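The Ash Glaze of Vavness

Raíssa Medeiros came to Vavness in January, when the road to the kiln was hard as a plate. She carried one bag and a letter for the potter Bezerra. The letter was from her teacher in Ciltesden, and it said only that she was patient and that she broke few things.

Bezerra read it at the door, with clay up to his elbows.

"How few?" he asked.

"I did not keep a list," she said.

He let her in. The workshop was long and low, with a wood kiln at the end that the village called Gerarus. It was an old name and people did not agree on where it came from. Some said it was the man who had laid the first bricks. Bezerra believed it was his mule.

For the first weeks she only washed ash. It came from the oak that fed the kiln, and she stirred it in water, let it sink, poured off the top and began again. Her hands became red and dry. In the evenings she wedged clay and listened to Bezerra talk about his father, who had fired Gerarus for 300 nights in his life and slept on none of them.

"What did he do all night?" she asked.

"He looked at the fire. Sometimes he sang to it, very badly."

When they finally loaded the kiln, he gave her the lowest shelf near the firebox, where the flame is rough and pots often crack. She put two bowls there, and behind them a small cup she had not shown him.

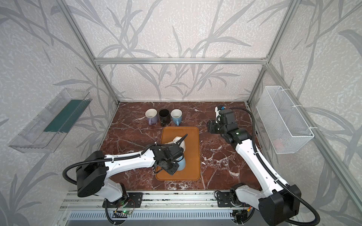
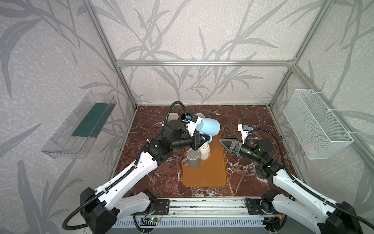
Why do the pots closest to the fire come out so different from the others?

The fire carries ash with it, and the nearest pots catch the most. When the heat is high enough, the ash melts and becomes glaze, so it runs thick on the side that faces the flame and leaves the other side almost bare.

Bezerra had explained this to her on the second night, in nearly these words, while he pushed a split log through the stoke hole. She had known it already from Ciltesden. She let him explain it anyway, and she was glad later, for his voice kept her awake.

The firing lasted four days. Then they bricked up the mouth of the kiln and waited, and the waiting was worse than the work. Bezerra repaired a fence. Raíssa walked to the river and back, and put her palm on the warm wall every time she passed.

When they opened Gerarus, one of her bowls had split to the foot. The other was whole, but dull – a brown without any life in it. She passed both of them out to him and did not speak.

"There is one more," Bezerra said. He was on his knees, looking in with the lamp.

"It is only a cup."

He reached past her and brought it out. Green glass had run down one side and stopped in a drop just above the foot. He turned it in the light for a long time. Then he went into the house, and she heard him fill the kettle.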